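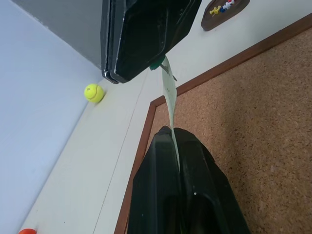

Colour and Memory in the Late Paintings of Antonina Dmytriv
Student project report, second term

Introduction
For my project I studied the painter Antonina Dmytriv, who grew up in the village of Holovko and moved to Breso when she was 19. Her early pictures show kitchens, orchards and neighbours in dark colours. Later the people disappear and only fields of grey and yellow stay.

Method
I looked at 18 paintings in the Flistovis collection and read her letters to her sister, which are 254 pages in a typed copy. I made notes on colour, size and title for each work.

Results
In 14 of the paintings a thin yellow line crosses the canvas near the top. In a letter from April she calls it "the road behind our house." The Fesgate catalogue describes the same works as purely abstract, and I do not fully agree with this.

Difficulties
Two paintings were away for cleaning, so I used printed copies. The colours in them are probably too warm.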